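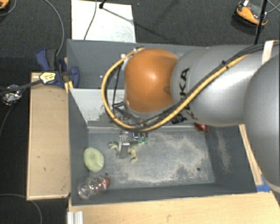

The project looks at what happened when Pevari, a regional cable company, bought a controlling stake in Horis, which owns nine small TV channels. Question was simple at first: does owning the pipe and the shows make a company stronger, or just bigger? It got messier. Press coverage treated it as one brand swallowing another, end of story. But a company chart works more like a robot arm, where you get KUKA in black letters down the silver part and then part of the name is hidden behind cables, and there's a fat yellow-tan hose looping around the orange joint. The name gets the attention. I wanted the hoses, meaning carriage fees, show rights, debt, who has a veto over what. Most of this report is about those four.

Esi Essien
Final report, Media Business project
May 9, 2023

What I used

Annual reports from Pevari for the two years before the deal and the one after. The merger filing, which is 341 pages, I read the main part and the rights schedule closely, skimmed the tax section. Trade press. One phone interview with a former ad sales person at Horis who asked me not to use a name. I tried for someone at Sarkar too (the family holding company that kept a minority stake) and got a polite no.

Did not use: stock price after the deal. Pevari's price moved for a lot of reasons that spring and I couldn't pull them apart. My first draft had a chart of it and it got cut.

Background, short version

Horis started as a print company in 1891, moved into radio, then TV, then sold the papers. By the time Pevari came along it was mostly channels: local news, two movie channels, a cooking channel, some others. Decent ratings with older viewers, weak with everyone else. Sarkar owned most of it and wanted out, but not all the way out.

Pevari had the opposite problem. Lots of homes wired up, nothing of its own to show them. Every year it paid more to carry other people's channels and every year some customers dropped TV and kept just the internet. So buying a channel group looked like a way to pay the fees to itself.

The price was $1,309 million for the controlling stake, part cash, part taken-on debt. Sarkar kept the rest, plus two board seats, plus a right to sell its remaining shares back to Pevari at a formula price. The sell-back right hardly shows up in the news stories. I think it's the most important thing in the filing.

Carriage fees

Before the deal Pevari paid Horis a monthly fee per home. After, it still does, on paper. The money goes out of one pocket and into another, minus Sarkar's share, which leaves the building for real. So the "paying ourselves" argument is only partly right. The higher the fee, the more Sarkar gets. Pevari has a reason to hold the fee down, Sarkar has a reason to push it up, and both sit on the same board.

There is also the matter of the other cable companies. Horis needs them to carry its channels or the ad business falls apart. One of them threatened to drop all nine in December and settled late. Terms not public. My interview source said the ad team spent that month telling clients everything was fine while having no idea themselves.

Show rights

Here I changed my mind halfway through. I'd assumed Pevari was getting a library it could use any way it wanted. Not the case. A big part of the movie catalog was licensed for TV only, and the streaming rights were already sold to Urnent in an earlier deal with several years left on it. So Pevari bought the channels, and a rival streaming service keeps showing the same movies to the same homes. Over Pevari's own wires, a lot of the time.

The company says in its annual report that it "looks forward to expanded digital opportunities." Could mean buying the rights back early. Could mean waiting. The report doesn't say and I couldn't find a cost estimate anywhere.

News is diffrent. Horis makes its own, owns it outright, and Pevari put it in its app pretty much right away. Cooking channel same thing. These are cheap shows but they are the ones the company can really use.

Debt and the sell-back

Pevari borrowed for the cash part. Interest is manageable in the first year, based on the numbers they give. The trouble would come if Sarkar uses its right to sell the rest of its shares at a bad moment. The formula is tied to past earnings, so if Horis had a good year and then a slump, Pevari would be paying good-year prices in a slump year. I worked through one version of this in the appendix. It's rough, I used last year's margin and held it flat, which is probably too kind.

What I think

Bigger, yes. Stronger, only in news and cooking so far. The deal made more sense for the seller. Sarkar got cash, kept a say, and kept a way out. Pevari got channels it was already carrying and a partner it can't easily say no to.

I don't think that makes it a failure. If the Urnent license runs out and Pevari gets streaming rights at a fair price, the picture changes alot. That's a few years off and depends on how many people still pay for cable TV by then.

Problems with this report

One interview is thin. The person left before the deal closed so what they said about after is secondhand. I marked those parts in my notes and mostly left them out, exept the December part, which they heard from people still on the team.

I'm also leaning on Pevari's own split between "network" and "content" income. They changed how they split it the year of the deal, with a footnote. Comparing before and after is shaky and I should have caught it sooner than week nine.

Appendix has the sell-back worksheet and the list of articles. The board seat table is in there too, after the sources.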